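# Bread baskets at a community lunch: how to stop rolls and sandwiches drying out?

**Posted by Wrenfold, August 25, 2021**

Hello to all. I hope this is the correct section, because I was not sure if it belongs in Baking or in Hosting.

Two times a month I help to prepare a cold lunch in the hall at Dandetside. We have 25 people when the weather is good and fewer when it rains. The food is simple: rolls, small sandwiches, some cut vegetables, fruit, a cake if somebody bakes. I make the rolls myself at home the evening before, and the sandwiches are made in the hall kitchen in the morning.

My problem is the bread. The rolls are soft when I put them in the bag at night. In the morning they are still good. Then they go to the table, and when people sit down to eat, the outside is already like leather. The sandwiches are worse, the top slice becomes hard at the corners and starts to bend up. I have tried these things:

- A clean kitchen towel over the rolls. It helps a little, but people take it off and do not put it back.
- Plastic film over the sandwiches. The bread becomes wet under the film, and then it sticks.
- Putting everything out later. This would be the best, but the kitchen is at the other end of the corridor and I am usually alone for the carrying.

I also changed from metal bowls to a woven basket, the plastic kind that you can wash, because my sister told me that bread needs to breathe. Now I am not sure if this was good advice. Maybe it breathes too much.

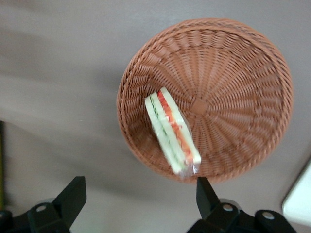

My recipe for the rolls is 500 grams of flour, 320 grams of water, yeast, salt, and a spoon of oil. No milk and no egg, as we have one person who cannot eat them. I bake them for 20 minutes. The flour is the ordinary white one from the Blackwood mill shop.

So I want to ask: is it the basket, the recipe, or the way of keeping? And for the sandwiches, is there something between "uncovered" and "wet plastic"? I would prefer not to buy special boxes, the budget is small.

Thank you in advance for any help, and sorry for the long text.

---

**Pravesh Adams**

Your sister is half right, in my opinion. Bread with a hard crust should have air, otherwise the crust goes soft. Soft rolls are the opposite case. They need to keep their moisture inside, so an open weave from all sides is not helping you. But please do not throw the basket away! Put a liner in it. I use a big square of cotton, much bigger than the basket, so that the four corners fold over the top and cover the rolls completely. When a guest takes a roll, he opens one corner and the corner falls back by itself. It is a different thing from a towel laid on top, which must be put back by somebody.

About the recipe. Your dough has 64 percent water, and this is fine for a roll. What I would change is the fat. One spoon of oil for 500 grams of flour is very little. Try 40 grams of oil, and reduce the water by a small amount if the dough becomes too sticky for your hands. Fat slows the staling, and you will notice it already the next morning. A spoon of sugar or honey also helps, but ask first the people who eat it, some do not like sweet bread with cheese.

Even better is to cook a small part of the flour with water before you mix the dough. It sounds difficult but it is not:

1. Take 25 grams of the flour and 125 grams of the water from your recipe.
2. Stir them in a small pot over medium heat until it becomes a thick paste.
3. Let it cool down completely, with a plate on top.
4. Add it to the rest of the ingredients and knead as usual.

The cooked flour holds much more water than raw flour does. I have made my rolls like this since I lived in Fumesdale, where the air was so dry in winter that a slice of bread was toast before you finished your coffee.

Then the baking. You bake 20 minutes, but you did not write the temperature or the weight of the roll. If they are small, maybe 60 grams, it is too long. Bake them hotter and shorter, for example 14 minutes at 220 degrees Celsius (425 in Fahrenheit). When they come out, brush them with a little oil and cover them with a cloth on the rack. The steam softens the crust. Only when they are fully cold should they go into the bag. If you put them in warm, water collects on the inside and you get the same wet surface as with your film.

Now the sandwiches. The method from old tea rooms is still the best one I know. You take kitchen paper or a thin cotton cloth, make it damp, and squeeze it until not one drop comes out. Lay first a sheet of baking paper on the sandwiches, then the damp cloth on it. The bread does not touch the wet cloth, but the air under it stays humid. You can leave this on while you carry and take it away when people come to the table.
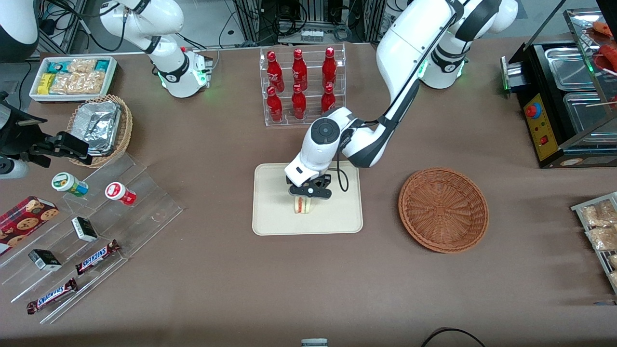 It matters also how you place them. Sandwiches which stand close together, cut side against cut side, protect each other. If you lay them flat with space between, every one has all its sides in the air. And spread the butter (or in your case the margarine without milk) until the very edge of the slice. Many people put it only in the middle. The fat is a barrier, so the filling does not make the bread wet, and the edges dry more slowly.

One more point — cut them as late as you can. Keep them whole under the cloth and cut when the hall begins to fill. The cutting for 25 people is quick if you have a long knife and wipe it between.

Please also think about the time. If there is egg, fish, meat or soft cheese inside, I would not keep them out of the refrigerator for more than 2 hours in total, and this includes the time in the kitchen when you are making them. On a hot day, less.

---

**tablecloth_and_tea**

Just buy the bread from the shop. It has things in it that keep it soft for 7 days. I know it is not so nice but who has the time.

Also take a cooler box for the carrying, with a handle, then you go one time and not four.

---

**Moss & Ladle**

I agree with almost everything from Pravesh, but I would like to correct one detail and add two.

The detail: with 40 grams of oil AND the cooked flour, do not reduce the water the first time. I did both changes together with the water reduced, and my rolls came out heavy. Change one thing, bake, and then change the next. Otherwise you don't know what helped.

What I would add first is the refrigerator. Please do not store plain rolls there during the night. Many people think cold keeps bread fresh, but bread becomes stale faster in the refrigerator than on the kitchen counter. The freezer is a different story and it is very good. If you bake on a free evening, freeze the rolls on the same day, and take them out the night before, still in the closed bag. Do not open the bag until they are at room temperature.

The second is about the amount on the table. I used to fill the basket to the top because it looks generous. Now I put out half, and the other half waits in the closed bag under the table, behind the cloth. Nobody needs to walk down the corridor, and the last roll is as soft as the first one. With sandwiches I would do this only if you have ice packs for the waiting ones.

For the liner, wash it without fabric softener. The bread takes the perfume very easily. I had a whole batch which smelled like lavender, and the guests were polite but they ate mostly cake.

---

**Wrenfold**

Thank you very much to everybody! I answer the open points. The rolls are 55 grams, and I baked them at 190 degrees Celsius, so it seems I was drying them already in the oven.

I made the first test at home with 40 grams of oil and the shorter baking, everything else the same, as Moss & Ladle advised. After one night in the bag they are clearly softer. I left one roll on a plate and one wrapped in a cotton cloth during the morning, and the one in the cloth was much better. I will try the cooked flour for the first lunch in September.

To tablecloth_and_tea: the cooler box is a good idea. My neighbor has an old Nedulum one with wheels and I can borrow it. The shop bread I will keep for an emergency.

Only one question is still open for me. If I stand the sandwiches close together on their long side, do the ones with cucumber not fall apart when people take them? We have always some cucumber. If somebody has experience with this, please write.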